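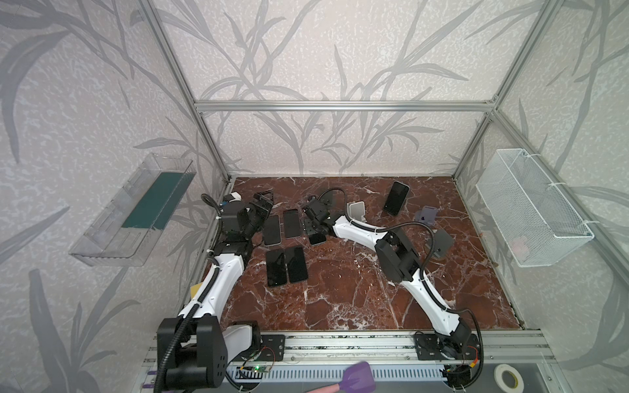
Change in Gauge After Blocking in Two Hand-Knit Wool Yarns

Leonie Tautahi
Textile Studies, Narnemon College
Submitted April 26, 2025

Summary

The project measured how far knitted swatches change in size when they are soaked and laid out to dry. Two wool yarns were compared: Lockyer, a smooth four-ply worsted, and Dondska, a lightly spun single. All swatches were knitted in the stitch pattern used for the yoke of the Brenda pullover, which the department has adopted for its second-year garment course.

Materials and Method

Seventy-two swatches were knitted, half in each yarn. Each was cast on with 50 stitches and worked to a square on the same size of needle. The width and height were recorded before soaking. Swatches were then placed in cool water with a small amount of wool wash, pressed in a towel, and dried flat without pins. Drying lasted 2 days, after which the measurements were repeated by the same student with the same steel ruler.

Results

The Lockyer swatches changed very little in width and grew slightly in height. The Dondska swatches grew in both directions, by over 6 percent in width. Stitches in the single-ply yarn also became more even, and the slant seen in the unwashed fabric was reduced. 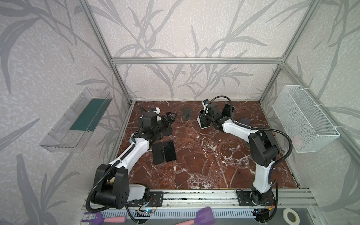
Should a knitter measure gauge before or after washing the swatch?

Both measurements are useful, but the stitch count for a garment should be taken from the washed and fully dried swatch. The unwashed figure serves as a check while the garment is still on the needles.

Limitations

All swatches were knitted by one person, and only one dye lot of each yarn was available. Flat swatches do not carry the weight of a full garment, so growth in length may be understated. A further set, hung from a rod while drying, is planned for May and will be reported as an appendix.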